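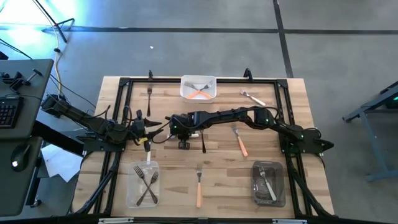 About Clivamgate

Hello, I'm Valentina Cabral and I run Clivamgate, a music site for people who like reading about rap nearly as much as they like listening to it. I started it at my kitchen table in Ormsby after a very long argument over which Rarkanell album was the best one (it's the second, and I'll still fight you). My friends were sick of hearing about it, so I typed it all up and put it online. A stranger in Leeds wrote back to tell me I was wrong, and we emailed for weeks. I was hooked!

We now have 483 pieces in the archive, mostly reviews and interviews, plus a few rambling essays about skits that I probably should have cut down. I write the bulk of the new stuff. Tõnu Ozoliņš does the live reviews and edits my sentences, which do go on a bit - you should see them before he gets hold of them. He also looks after Virkier, our monthly podcast, where we each bring three songs and the other one has to be polite about them for at least a minute.

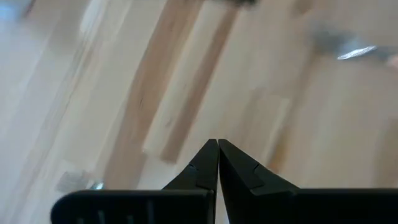
Close-up, with a sliver of light down the middle.

We don't do gossip. If two rappers fall out online we'll cover it when there's a decent song in it, and otherwise we leave it to the people who enjoy that sort of thing. We don't give marks out of ten either. I tried it for one September and spent more time worrying about the difference between a six and a seven than listening to the records.

If you make music, please send it! Links are better than attachments, and tell us where you're from and who produced it. I listen to about 24 new submissions a week, usually on the bus, and I can't reply to everyone, but I do hear them all the way through. Tõnu handles corrections and gig invitations, so put his name in the subject line for those.

New pieces go up at 7am, or whenever I wake up.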